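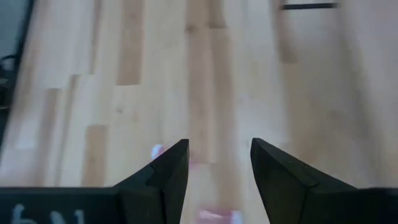
Floor Care and Tidying Assistant, part time
Driltico, Building 2

Posted 2/11/20

Driltico is looking for one person to keep the hardwood floors in our activity rooms clear and clean. The job is 14 hours a week, Monday to Friday, starting at 6 a.m.

Duties
Pick up small items left on the floor and put them back in their bins
Move light furniture and cables out of the way before cleaning
Dust mop each room, then damp mop with the cleaner we supply
Report scratches, lifted boards and gaps to the office
Leave lost property at the front desk with the room number on it

You need to be able to bend, kneel and lift 12 pounds many times in a shift. Experience with wood floors is useful but we will train. Please don't bring your own polish or wax. Soft-soled shoes are required, and knee pads are provided.

Pay is hourly and goes out every two weeks. Parking is free in the Proritow lot.

To apply, stop by Room 110 and fill out a form, or send a short letter with two references to Skye Kerr, Driltico, P.O. Box 2084. Applications close at the end of February.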